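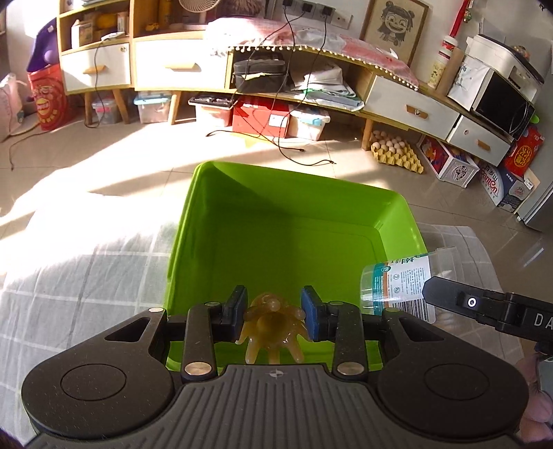 Muñeco gelatinoso color ámbar y recipiente verde.

Archivado en: Guías prácticas > Correo y mensajería rural

Cómo mandar recado o paquete a un pueblo sin oficina de correos

Vale para la línea Ullitz – Bavetham y casi cualquier otra con coche diario. Voy rápido que cierro a las 5.

Primero, preguntar en taquilla si el chófer coge encargos. No todos. En Udeven sí, en Bavetham depende del turno.

La nota: papel grueso, doblado en cuatro. Fuera, nombre completo del que recibe y la parada exacta. No vale "la del puente", hay 2 puentes. Teléfono, si en el pueblo hay covertura, y si no el de la tienda.

El paquete: caja pequeña, cinta por los dos lados, cuerda cruzada. Nada de cristal. Líquidos tampoco, aunque el chófer diga que si. 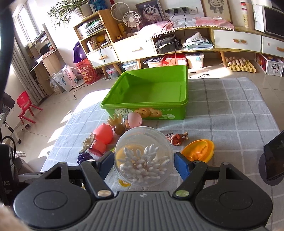 Bastoncillos de algodón en envase redondo transparente.

Se paga al entregar el bulto, en mano, monedas mejor. Pedir resguardo – un papelito con el número del coche y la hora de salida sirve. El mío de julio era el 239 y gracias a eso apareció la caja, que se habia quedado en Ullitz.

Avisar al que recibe. Que esté en la parada un rato antes, el coche no espera. Si no va nadie, el bulto sigue hasta final de línea y vuelve al día siguiente, a veces al otro.

Dinero en efectivo, nunca. Documentos, solo fotocopia.

Falta la parte de Deák, la ruta de invierno es distinta. La subo cuando la tenga.

Irén Mészáros

Imprimir | Enviar por e-mail

Relacionados
Horarios del coche de línea Ullitz – Udeven
Apartado postal compartido: cómo pedirlo
Telegramas, ¿quedan?
Qué hacer si se pierde una encomienda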